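Cleaning a stainless steel tabletop

I picked up my steel table in November and it looked wonderful until I touched it. Fingerprints everywhere! My first mistake was a scouring pad (please don't), and the second was far too much spray.

What I do now is wipe crumbs off with a damp cloth, then one drop of dish soap in warm water, always going with the grain. Rinse, and dry it right away with an old cotton T-shirt, or the water spots will drive you nuts.

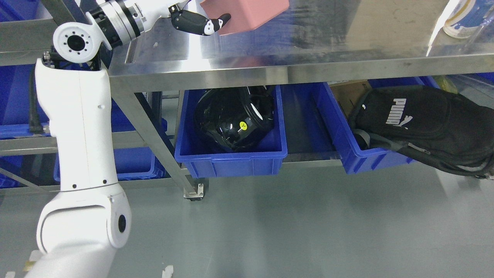
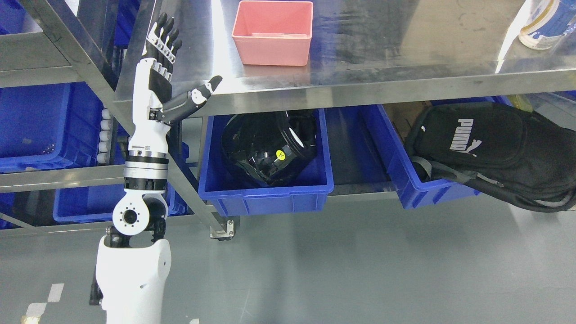 Steel tabletop, both photos.

For the stubborn smears I put a little white vinegar on the cloth and leave it 10 minutes on the worst patch. Then a tiny dab of mineral oil, buffed until the cloth slides. I tried the Vametti polish too and it was fine, but it smells like a gas station and the oil is cheaper.

Got a scratch already? 400 grit paper, very light, with the grain again, and try it underneath first. Mine still has one by the corner and I've stopped looking at it.

Updated 1/19/23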